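Keep the Tray
By Bethel Endale
2 Apr 2023

I have a drawer in my workroom that my family calls the plastic graveyard, and I would like to defend it. It holds trays. Molded ones, mostly gray or black, the kind that computer parts travel in before somebody puts them into a machine and tosses the packaging.

I never used to save them. Back in February I was rebuilding an old desktop for my niece, and I had parts spread out on a bath towel (yes, a towel, please don't write in). I set the processor down on it, got up to answer the door, and came back to find the cat sitting there like she'd paid for it. The chip was fine! My nerves were not. A friend had given me a couple of trays months before, so I dug one out, and I've been a convert ever since.

A good tray gives each part one place to be. You set it down, it stays put, and you can walk off and make a sandwich. I love the little raised bits most of all, the ones that hold a chip by its sides so you're never tempted to press on its face or slide it across the bench. 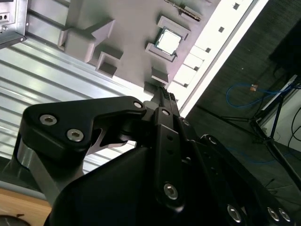
A processor between the raised holders of a gray tray.

Now, I know what the tidy people will say, because my sister is one of them. She thinks parts belong in zip bags with labels. I tried it for a whole winter. Bags slump, they pile up, and you end up pawing through them like you're after the last good cookie. I also bought a fancy organizer from Jemlow with 17 compartments, every one of them just a hair too small or way too deep. I keep buttons in it now.

What bugs me is how fast we throw the good stuff out. Somebody worked hard on that shape! Then it rides in a box once and goes in the trash, and we drive to the store and pay for a worse version with a lid on it.

So I'm keeping mine, and the drawer is getting hard to close. If you've got spares you don't want, I'll take them off your hands, and my sister doesn't need to hear about it.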